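How to clear and wipe down a shared desk

These steps are for the white-topped desks on the first floor at Gistdale. They work just as well on a table at home. Allow 10 minutes for a desk in normal use and longer if it has been left over a weekend.

What you need

A pair of thin gloves with a grip pattern
Two soft cloths
A bowl of warm water with a drop of washing-up liquid
A tray or box lid for small items

Step 1. Clear the small things first

Put pens, clips, chargers and loose papers in the tray. Keep the papers in the order you found them. Cups go to the kitchen straight away.

Step 2. Leave the larger items until last

Push laptops and other flat equipment to the back of the desk, closed if they are not in use. Do not stack one on top of another.

Step 3. Lift, do not drag

Long or heavy items leave marks on a white top if they are pulled across it, and dark plastic is the worst for this. Take hold of one end with your fingertips, tilt it until you can get your other hand underneath, then pick it up. Smooth, glossy things are much easier to hold with the gloves on. 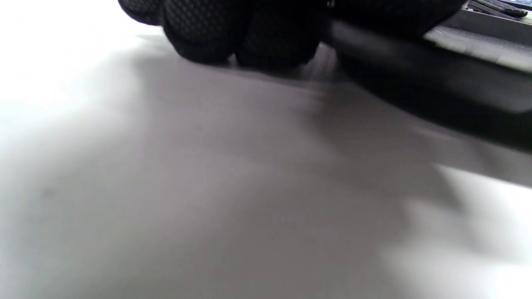 Gloved fingers close to the desktop, at the near end of a long black item.

Set the item down on a folded cloth at the side. If there is grit under it, brush this into your hand before you wipe, or you will scratch the surface.

Step 4. Wipe

Wring the cloth out well. Start at the back edge and work towards yourself in straight, overlapping strokes. Rinse the cloth after each desk. For a black scuff, rub gently with a damp corner of the cloth and a little more washing-up liquid. Scouring pads dull the finish, and we had to replace two tops in February after somebody used one.

Step 5. Dry and check

Go over the top with the dry cloth. Bend down and look along the surface from the side with the light behind it. Smears you missed from above will show up.

Step 6. Put things back

Larger items first, then the contents of the tray. Hang the gloves up by the cuff.

Spare cloths are in cupboard 4. If it is empty, tell Mitiku Tefera.

Page last changed Tue 5 July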